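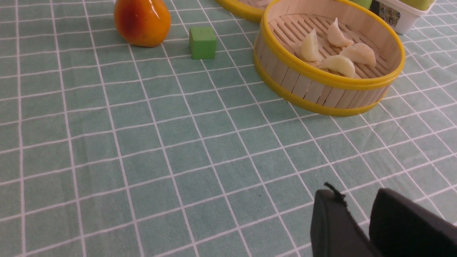 Toy fruit and a small green cube on a checked cloth

Tap shoes at 9 in the morning

I signed up for one summer class in Lerkbridge and came home with shin splints and a part in the show.

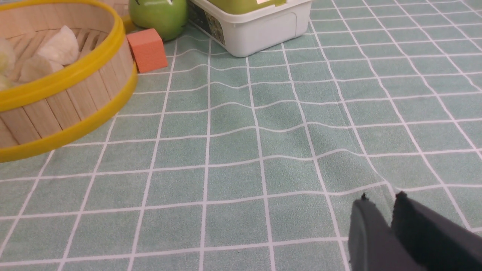

WORDS BY OUR LERKBRIDGE DANCE WRITER

I've written about dance for years and had never once put on a pair of tap shoes. So when the Skavum studio opened its August beginners' course to anybody with a pulse, I went (in borrowed shoes, half a size too small!) and stood at the back near the fans.

The first morning was all shuffles. Right foot, left foot, right foot again, while the pianist played the same five bars until I heard them in the shower. By the second week we had a time step, sort of, and I was practicing it in line at the grocery store.

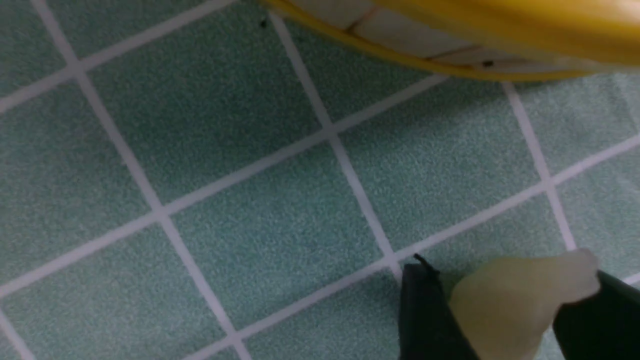
Then came the Fuentealba, the old ballroom over on the river side, where the course ends with a short show called Wuken. It's got four numbers and I was in two of them - one with a cane, which I dropped. The floor up there is gorgeous and loud, and every late heel rings out like a dinner plate. Mine rang out plenty. My sister heard it from the balcony and waved.

I've ordered my own shoes now, in the right size.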